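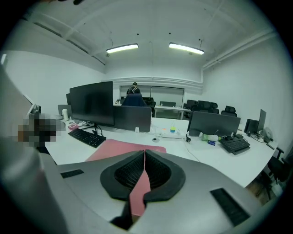
How often does the jaw width need to be zeroed on a hand-held Fosero gripper?

Every 2,000 closes, and again whenever a pad or finger strip has been changed. The count is on the service page in Kendov. Zero with the jaws fully shut and nothing between them.

Ticket: Fosero hand gripper, width reads open when jaws are shut
Opened by: Sunita Tillman
Status: Closed
Priority: Normal
Month: February

Problem as reported

Kendov shows a width of 2 mm with the jaws fully closed. The trigger feels normal and the jaws close all the way by eye. Zeroing clears the reading, but it comes back after a short session. The other gripper of the pair reads correctly with the same software and the same cable.

Log

Morning. Swapped cables between the two grippers. The fault stayed with the gripper, so the cable and the port are ruled out. Restarted Kendov and loaded the saved Wovari profile. No change.

Cleaned both jaw pads with a damp lint-free cloth and let them dry. There was some dust packed into the grooves. Zeroed and ran 40 closes on air. Reading was fine at the start and had crept up again by the end.

Opened the side cover. The slide rail was clean and did not bind. The encoder magnet was seated. One of the 4 screws holding the jaw carriage was loose enough to turn by finger. Removed all of them, put thread locker on, and tightened in a cross pattern with the small Bolger driver. Left it to cure over lunch.

Afternoon. Zeroed with the jaws shut. Ran 40 closes on air, then another 40 on the foam test block. Width came back to zero each time.

Second symptom, found during the retest

With the width fixed, the pose of the other gripper dropped out for short stretches when it was turned toward the window side. The mount for the tracking marker had been refitted last month after a knock, and I had not checked the alignment since.

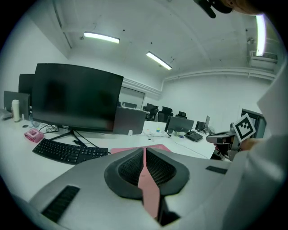
Marker alignment only makes sense with both grippers up and held the way they are used, so the recheck was done at the desk with one in each position and the tracker running. The mount has a slot that lets the tile rock a little before the screw bites — it can feel tight and still not be level. On the gripper in the hand at the right, the square black-and-white marker on top sits at a slight tilt, and that is the position I worked from. Loosened the mount screw, pressed the tile down flat against its seat, and tightened again while holding it. After that I cleared the old offset in Kendov and saved a new one. Adding a new offset over the old one stacks the two, so clear first.

Ran the slow turn test in both directions. No dropouts. Repeated it with the ceiling lights off and got the same result.

Cause

Loose screw on the jaw carriage let the carriage shift under load, which moved the zero point. The dropouts were a separate issue with the marker mount.

Parts used

None. Thread locker from the bench kit.

Follow-up

Check the carriage screws on the second gripper at its next zeroing. I did not open it today.

Reorder Bolger jaw pads. The spare set in the drawer is the older type and does not fit this carriage — please don't file them down to fit.

The Wovari profile still has the old marker offset in it. I saved the new one under the same name with "B" on the end. Use that one until the original is replaced.

Closed by Sunita Tillman, end of day. Reopen this ticket if the width creeps again. A new ticket won't carry the test results over.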